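Plido Wrist Marker Kit

Print this page | E-mail this page

I started selling the Plido kit after one long summer of collecting hand demos for our learning system at Roltgate, when every strap we tried slid halfway to the elbow. So I made my own! You get a pair of black wristbands with white marker blocks already fitted, and you pair it with whatever head camera you have. We've logged 3,287 takes with it so far, nearly all of them ordinary home jobs - sorting drawers, putting stuff away, that kind of thing.

Setup takes 3 minutes. Keep the printed squares clean and check both bands before each take.

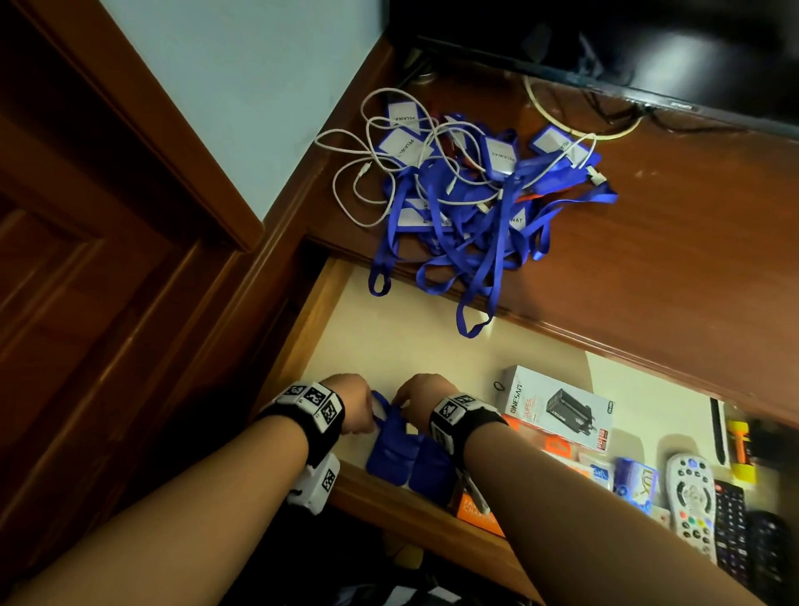

I like messy jobs best for this, with straps and cables and little boxes everywhere, and I'd plan on 70 takes of one chore before you move on to the next. Spare blocks come in packs of 17 - ask for the Sovside size if your wrists are small.

Print this page | E-mail this page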